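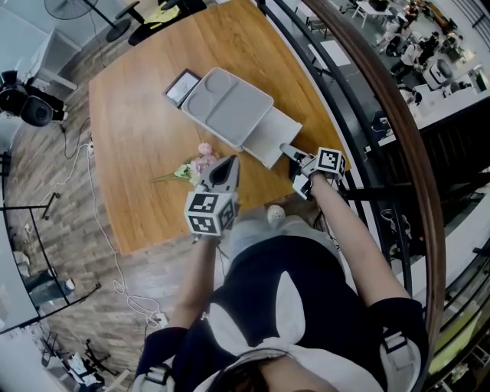 Movancombe 联合实验中心 · 设备评估与采购组

发件:设备评估与采购组
七月
最后更新:七月,16:40

收件列表:操作学习设备用户通信列表
主题:回复:关于 Badix 手持夹爪套件试用意见及后续采购安排的询问

各位列表成员:

上月列表内转来的询问(原文附后)涉及 Badix 手持夹爪套件的试用情况、Hubmann 所报服务条款以及是否可与现有 Gronis 处理平台衔接等问题。本组已会同各使用单位完成试用阶段的意见汇总,现予统一答复。答复内容供各单位编制下半年设备需求时参考,在正式采购文件发出之前,不构成对供应方的承诺。

一、试用范围

本次试用由 Hubmann 提供 2 套 Badix 套件,每套含左右手夹爪、标记组件、充电与存放附件,以及一份 31 页的操作手册。试用期间两套设备均放置于二层栏杆旁的木桌工位,由各使用单位按登记顺序使用。试用任务以桌面整理和双手配合操作为主,物件取自中心现有的日用品库,包括分格餐盘、小画框、仿真花束等。选用这些物件是原询问单位提出的建议,本组予以采纳。画框较薄,花束外形不规则,餐盘带有圆角凹槽,三者对夹指开合和接触角度的要求差别较大,比供应方随附的标准方块更能反映日常使用情况。

试用期内共保留 400 段有效示范。所谓有效,系指操作完整、左右手轨迹均可还原、且经使用单位复核后同意入库的记录。因操作者中途放弃或任务说明填写有误而作废的记录,未计入上述数目,也不作为评价套件性能的依据。

需要说明的是,本次试用只评价人手持夹爪进行示范这一环节。示范数据用于训练后在机械臂上的执行效果,受控制器、末端执行器及训练方法影响,本组未作评价,也请各单位不要引用本答复来说明这方面的结论。

二、握持与操作

各单位对握持部分的意见总体较为一致。夹爪的灰色塑料机身较易掌握,初次使用者经过短时练习即可完成单手抓取。双手任务的学习时间明显更长,主要困难在于操作者习惯于看自己的手指,而持夹爪时需要把注意力移到夹指前端。多位操作者反映,开始时容易把夹爪伸得过远,身体随之前倾,前臂悬空时间偏长。

针对上述情况,试用后期统一调整了站位要求:操作者立于桌沿,任务物件集中摆放在桌面中部及近侧,远侧一般留空,只在任务确需伸展时使用。调整之后,因手臂疲劳而申请中断的情形减少。本组建议将这一站位要求写入中心的使用须知,供应方手册对此仅有一句提示,位置也不显眼。

关于着装,各单位意见不一。有单位要求操作者统一穿长袖工作服,理由是便于安全管理;另有单位认为袖口会妨碍手腕转动,且宽松袖口可能被夹指带住。本组经与安全管理部门协商,同意在无动力设备参与的示范工位穿着短袖,但须穿包脚鞋。凡与机械臂共处同一工位的,仍按原有规定执行。

夹指方面,抓取画框边缘时的表现较好,抓取花束时意见较多。仿真花的茎部较细,夹指闭合后虽能夹住,但花头一侧较重,抬起时容易转动,操作者往往需要另一只手辅助。使用单位对此评价不同:有的认为属于缺陷,有的认为恰好产生了有价值的双手配合示范。本组倾向于如实记录,不列入扣分项,同时请 Hubmann 说明是否可提供摩擦系数更高的可更换指垫。供应方口头表示可以提供,书面答复尚未收到。

餐盘的抓取以边沿为主。盘体若直接平放在桌面上,夹指不易插入下方,操作者常以一侧夹爪轻推,使边沿越过下方垫座,再由另一侧夹取。为减少重复调整,试用后期允许在盘下加放一只浅色平底垫座。加放垫座的记录应在任务说明中注明,未注明者复核时退回补填。

三、标记与定位

Badix 的定位依赖安装在夹爪背部的白色立方体,其表面印有黑白方格标记。这一方式的优点是安装简单,对场地改造要求低,各单位不需要在墙面或顶棚加装固定设备。其限制也较为明确,即标记面须保持可见。当操作者将手腕翻转、两只夹爪靠得过近或前臂遮住背部时,轨迹可能出现缺口。

对于较短的缺口,Gronis 平台现有的插补功能可以处理,处理后的轨迹经人工查看多数可以接受。对于较长的缺口,插补结果看似平滑,与真实动作却可能不符,尤其是在夹取和放下的瞬间。本组要求各单位不得仅凭曲线平滑与否判断记录质量,复核时须将轨迹与画面同时播放。该项要求在试用中期才予明确,此前入库的记录已由各单位重新检查。

标记表面的磨损问题亦有单位提出。试用期内未发现图案脱落,但立方体边角与存放箱内壁有接触,长期使用是否会影响识别,目前没有依据可供判断。本组已在合同草案中加入标记组件单独更换的条款,要求供应方注明更换后是否需要重新标定,以及标定由谁完成。

光照条件方面,二层工位靠近栏杆,与下层空间相通,一日之内光线有变化。使用单位反映,强光直射时白色标记面偶有过曝,调低曝光后可恢复识别。请各单位在采集前先录制一小段检查画面,检查通过后再开始正式任务。检查画面不入库,但应保留至当批记录复核结束。

四、工位与线缆

试用期间,安全管理部门对工位进行了巡查,提出的意见集中于线缆。电源线及数据线经由木纹地板通向插线板,在桌子左侧形成盘绕。操作者站在桌沿时通常不会踩到,但搬运支架或挪动座椅的人员需要经过该区域。经研究,要求如下:

(一)固定使用的线缆应沿墙或沿桌腿敷设,跨越通行区域的部分加装线槽。
(二)插线板应置于不易踢碰的位置,不得与其他插线板串接。
(三)暂不使用的三脚架及附件应收回存放区,确需留在现场的,应靠边集中放置。
(四)栏杆及扶手上不得悬挂线缆、背带或任何设备。

上述要求适用于全部手持示范工位,与是否采购 Badix 无关,自本通知发出之时起执行。原有工位如需申请线槽,可直接向本组提出,费用由中心公共经费列支。

由于二层工位可以看到下层工作区域,采集画面中可能出现无关人员。按照中心影像管理规定,凡画面内可辨认的非参与人员,须在入库前作遮挡处理。Gronis 平台提供自动遮挡功能,但试用中发现,该功能对近处人员效果较好,对远处较小的人像时有遗漏。在平台改进之前,各单位应安排人工复查,或将工位朝向调整为背对公共区域。后一办法不增加处理工作量,本组建议优先采用。

五、与 Gronis 平台的衔接

原询问中提出,Badix 导出的记录能否直接进入 Gronis。就试用结果而言,可以导入,但尚不能称为直接。Badix 的左右手记录分别保存,导入时需要先行配对,再由平台按时间对齐。配对过程依赖文件夹命名,若操作者在任务之间重新启动了其中一侧夹爪,命名序列即可能错位,平台不会给出警告。

试用期间,使用单位采用在每段记录开头将两只夹爪同时开合的办法作为对齐依据,效果稳定,已被各单位接受。该动作应在任务物件之外完成,以免被误认为任务的一部分。Gronis 支持人员表示,下一版本将加入配对检查,届时开头动作仍可保留,作为人工复核之用。

任务说明的填写也需统一。试用初期,有的单位写“收拾桌面”,有的写“将花束放入餐盘左侧”,两者详略不同,导致同类记录无法归并。现要求任务说明包含操作物件、目标位置及左右手分工,措辞采用平台词表。词表中没有的物件,由使用单位提出名称,本组审核后添加。仿真花束与餐盘已列入词表,画框一项目前与“相框”并存,待合并之后另行通知,在此之前两种写法均予接受。

六、服务条款

Hubmann 报出的方案分为设备购买与年度服务两部分,两者可分别签订。年度服务包括远程支持、软件更新以及送修期间的替换设备。各单位最为关心的是替换设备的到位时间。Hubmann 在初稿中使用“尽快”一词,本组认为不可执行,已要求改为明确期限,并约定逾期后的处理办法。截至本通知发出时,修改稿仍在往返之中。

数据归属方面,初稿允许供应方为改进产品的目的使用上传至其服务器的诊断记录。经本组询问,诊断记录可能包含短时画面。中心不接受含有画面的记录在未经逐次同意的情况下外传,已要求供应方提供关闭画面上传的设置,并在合同中写明默认关闭。试用期内该功能已由本组统一停用,使用单位不需要另行操作,但请勿自行恢复出厂设置,恢复后该功能会重新开启。

培训方面,供应方提出可安排人员到场讲解。试用前的讲解内容以产品功能为主,对任务设计和记录复核涉及较少。本组拟请供应方负责设备部分,任务设计与复核由中心内部有经验的使用单位承担,讲义汇总后在列表内共享。愿意参与讲解的单位可回复本邮件。

七、现阶段结论与安排

综合各单位意见,本组对 Badix 套件的评价为:适合桌面双手示范,适合场地条件有限的单位,不适合标记易被长期遮挡的任务,例如在深柜或箱体内部操作。后一类需求仍建议使用中心原有的遥操作设备,预约办法不变。

采购建议为先行购置 2 套,纳入公共设备池,由各单位预约使用;待服务条款修改完毕、标记更换与重新标定办法明确之后,再受理各单位单独购置的申请。已将 Badix 列入本单位预算的,可以保留该项预算,暂不需要撤回。已自行与 Hubmann 接触并取得报价的单位,请将报价转交本组,以便合并谈判。

试用套件在正式采购完成之前继续留用,存放位置和预约方式不变。使用完毕后,请将左右手夹爪按箱内标识归位,标记立方体不得拆下单独存放。发现松动时应停止使用并登记,由本组联系供应方处理,请勿自行粘接。

原询问中关于儿童及未成年参观者能否体验的问题,本组不予同意。开放参观期间可由工作人员演示,参观者应与桌沿保持距离,采集功能保持关闭。

如对上述内容有不同意见,请在列表内公开回复,便于其他单位了解。涉及报价的内容请单独致函本组。

Movancombe 联合实验中心
设备评估与采购组

---- 原邮件 ----
发件:操作学习用户单位联络处
主题:关于 Badix 手持夹爪套件试用意见及后续采购安排的询问

> 设备评估与采购组:
>
> 近期列表内多家单位讨论 Badix 手持夹爪套件,部分单位已参加试用,部分单位仅看过 Hubmann 的产品资料。为便于各单位编制需求,现将较为集中的问题归纳如下,请贵组统一答复。
>
> 一、供应方资料中的任务多使用规则方块,与我们日常的桌面任务差别较大。试用中能否改用餐盘、画框、花束一类物件?如可以,物件清单由谁确定?
>
> 二、现有记录均在 Gronis 平台管理。Badix 的导出格式与平台是否相容?若需转换,由使用单位各自编写程序,还是由中心统一提供?我们希望避免各单位重复开发,也担心转换程序版本不一,日后难以追溯。
>
> 三、部分单位场地狭小,不具备安装固定定位设备的条件。Badix 采用夹爪背部标记,看来适合这些单位,但手腕翻转时标记是否会丢失,丢失之后记录能否继续使用,资料中没有说明。
>
> 四、二层工位与下层区域之间仅以栏杆相隔,采集时是否会录入下层人员?若会,应由谁负责遮挡处理?
>
> 五、供应方在年度服务中承诺提供替换设备,但未写明期限。去年其他设备送修时,有单位因替换设备迟迟未到而中断采集,希望此次在合同中予以明确。
>
> 六、开放参观期间,参观者(包括儿童及未成年人)能否在工作人员陪同下试用夹爪?
>
> 另有单位询问是否可以先行自购。联络处的意见是等待贵组答复之后再行决定,请各单位予以配合。
>
> 操作学习用户单位联络处

读者留言

材料处理组用户:
感谢答复。关于画框与“相框”两种写法,我单位此前入库的记录两种都有,合并时请保留原始说明字段,以免检索脚本失效。

设备评估与采购组 回复:
原始字段予以保留,仅合并检索用名称。

二层工位预约用户:
请问线槽申请是否需要附平面图?我单位工位近期可能移位,若按现有位置敷设,移位后需要重做。

设备评估与采购组 回复:
附手绘示意即可。计划移位的工位请先使用可拆卸线槽,在申请中注明。

服务机器人方向用户:
开头同时开合的动作,是否要求两只夹爪都在画面内?我们的操作者习惯垂手完成,复核时看不到左手。

设备评估与采购组 回复:
两只夹爪的标记均应可见,请在桌面上方完成。已入库而看不到左手的记录,可依据任务中首次双手接触的时刻对齐,并在备注中写明。

匿名用户:
建议将使用须知与供应方手册分开装订。手册放在存放箱内,取用不便。

数据复核用户:
远处人像漏遮的情况我们也遇到过,同意调整工位朝向。不过调整后光线由侧面进入,标记面一侧偏亮,需重新检查曝光。请在须知中补上这一条。

设备评估与采购组 回复:
已补入须知草稿,随下一版发出。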